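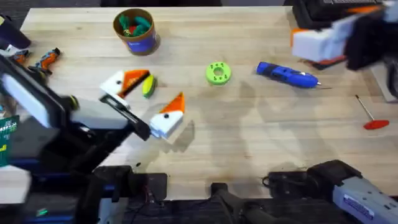

**Figure 7.1** A two-arm bench kit over a wooden tabletop. Between the arms are a lime-green ring and a blue cordless screwdriver.

# Chapter 7: Choosing a Bench Kit

By the end of this chapter you should be able to:

- read a kit supplier's data sheet and mark the claims that need a test
- plan a short trial using parts from your own shop
- compare the full cost of two offers over the period you expect to use them
- write a one-page recommendation that a buyer can act on

## 7.1 What is being sold

Chapters 5 and 6 treated the robot arm as a machine with joints, limits, and a controller. This chapter treats it as a purchase. A small shop or a school lab seldom buys a bare arm. It buys a kit: one or more arms, grippers, mounting hardware, cables, software, and some amount of help from the seller. Two kits can share very similar arms and still be very different purchases.

We will follow one case through the chapter. Mudgway is a repair shop that services hand tools and small electrical goods. It wants a bench kit to sort returned items and lay them out for a technician. Its short list has two offers. The first is the Jutum bench kit, a two-arm set sold outright. The second comes from Perkuvau, a service firm that installs its own equipment, keeps ownership of it, and bills by the month.

The shop's work is mixed. A tray of returns might hold a power screwdriver, a loose ring or spacer, a hex key, and parts with no clear top or bottom. Keep this in mind when you read the data sheets. A figure measured on identical cubes says little about a tray like that.

## 7.2 Reading the data sheet

The Jutum data sheet runs to 2 pages. The first page lists reach, payload, and supply voltage. These are the easy entries, and a buyer can check them against the bench with a tape measure and a scale. The second page makes claims about performance, and this is where most of the reading time should go.

Three lines from that page are worth copying out:

> Handles common hand tools without a change of fingers.
>
> Set up in an afternoon.
>
> Up to 48 picks per hour in mixed work.

The first line does not say which hand tools. The second does not say who does the setting up, or whether the bench has already been prepared. The third gives a number, but "up to" makes it a ceiling. It tells you the best hour the seller is willing to print. A planner needs the ordinary hour.

Mark each claim with one of three letters. Use **M** if it can be measured on arrival, **T** if it needs a trial, and **A** if you must ask the seller. The payload entry is an M. The pick rate is a T. The line about setup is an A first and a T later.

## 7.3 Fingers and reach

Buyers tend to look at the arm. Much of the trouble in mixed work comes from the last few inches.
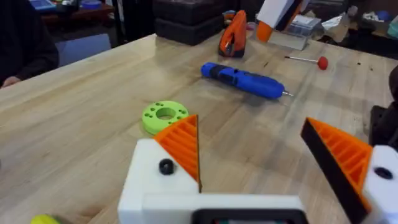 **Figure 7.2** Open gripper fingers, seen from the wrist. The orange fingers have ridged faces.

Grippers of this type close two fingers toward each other. The opening between them sets the widest item they can hold. The shape of the finger sets how well they hold anything else. A ridged face gives more grip on a rounded handle than a smooth one does. A wedge-shaped finger can get its tip under or beside a low part, although a flat ring on a flat table is still a hard pick. The arm must either pinch it across the outside or put one finger through the hole, and the software has to choose.

Ask the following before any trial:

1. What is the full opening, measured between the finger faces?
2. Are the fingers replaceable, and can the shop make its own?
3. What happens to the grip when a finger wears?
4. Does the price include a wrist camera?

With a two-arm kit, add a question about shared space. Draw the reach of each arm on a plan of the bench. The area where the two reaches overlap is the only place where one arm can pass an item to the other. It is also where the arms can collide. Clamps, cables, and arm bases take up room along the table edge, so draw those too.

## 7.4 Planning the trial

Mudgway asked for a trial on its own parts. Both sellers agreed. The shop's plan fit on one sheet:

- one bench, at the height the technicians already use
- items taken from that week's returns, with nothing removed for being awkward
- a start at a set time each morning, with the kit left as the last user left it
- a written log of every pick, with the item, the result, and any help given

The last point matters most. If a person nudges a part into a better position, the pick that follows is an assisted pick and should be logged as one. A log that records only success and failure will overstate the kit.

The Jutum trial produced 313 logged picks. You will work with an extract from that log in Exercise 7.2. Sort it by item type before you work out any rate for the whole. A single average would hide the gap between the screwdrivers, which went well, and the flat parts, which did not.

## 7.5 Cost beyond the price

The Jutum offer has a purchase price and an optional support plan at $1,374 a year. The Perkuvau offer has no purchase price, but the contract sets a minimum term and charges for moving the equipment to another bench. A third name, Skallwood, comes in here. It supplies spare fingers and clamps for several kits, including Jutum's, and its prices affect the running cost of the first offer only.

Set up a table with one row for each of these: purchase or rental, support, spares, floor space, training hours, and removal. Fill in the rows you can. Where a figure is missing, leave the cell blank and write the question you would send to the seller.

**Before you go on.** Look again at the three quoted lines in Section 7.2. Rewrite each one as a statement that a trial could show to be false. Keep your versions, as Section 7.6 uses them to build the acceptance test.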